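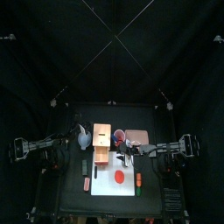 Does a work table need a special coating to hold up?
Most work tables don't. A plain top that gets wiped down and oiled once in a while will outlast the person who bought it, and the coating mainly helps the people who sell coatings.

I have tried a fair number of these products over the years, some with my own money and some because a store clerk pressed a sample on me. What follows is what I still do. If your table is in a kitchen and you cut food on it, skip the oil section and use something sold for cutting boards.

Oil
Boiled linseed oil, thinned a little with mineral spirits, put on with a rag. Wait half an hour and wipe off everything that hasn't soaked in. People leave it on thick and then complain that it's sticky a week later. Of course it is. Lay the rags out flat outdoors until they are stiff, then throw them away. Don't ball them up in a trash can, they can heat up and catch fire. I treat this as the one real rule on the page.

The Zekik two-part topcoat claims to do the same job and never need doing again. Mine chipped by August where the vise handle swings. Once it chips you can't patch it, you have to sand the whole thing. An oiled top you can patch in the time it takes to drink a coffee.

Glue drips
Let them go rubbery and lift them with a scraper. Wiping wet wood glue just rubs it into the grain. If it's already hard, a damp cloth left on top for an hour softens the ordinary yellow kind. I've read that vinegar works faster. I tried vinegar on one side and water on the other and couldn't tell them apart, except by the smell.

For epoxy, lay down wax paper before you start. I don't know of a good trick for afterward and I'm suspicious of anyone who has one.

A flat top
Check it with a straightedge before you blame your work. Set the straightedge on edge, put a flashlight behind it, and look for light underneath. Check the long way, the short way and corner to corner. Then check the floor, because half the "warped" tables I've been asked to look at were standing on a bad floor. Hatsue Nagano wrote in to say she had planed hers twice before she thought to put a shim under the back leg. A cedar shingle cut to length is fine. The adjustable feet from Mokgethi are fine too – they just cost a lot more than a shingle.

Rubber mats
I was against these and have come around partway. A mat keeps small parts from rolling and saves your knuckles. It also traps water, so lift it when you quit for the day. Dark ones can leave a mark on a light top, whatever the package says about not staining. Put a scrap under a jar for a week and find out before you cover the whole table.

Dust
Brush, then vacuum. Don't blow it off with compressed air indoors unless you like dusting the whole room the next day. The Nomance "dust-repelling" spray is sold with a chart showing 500 hours of protection. Protection from what, the chart doesn't say. I sprayed the left half of my table and by the weekend both halves looked the same.

Scratches
Leave them. If one catches a rag, rub it with 220 paper along the grain and put a dab of oil on it.

Drawers that stick
Candle wax on the runners, both sides. Mohammed-Awal Adjei swears by bar soap, and it does slide well at first, but soap pulls damp out of the air and in a humid basement that's asking for the same trouble again. His basement is dry, so we've agreed to leave it there.

Next time, clamps – including the Dastano ones several of you keep asking me to like.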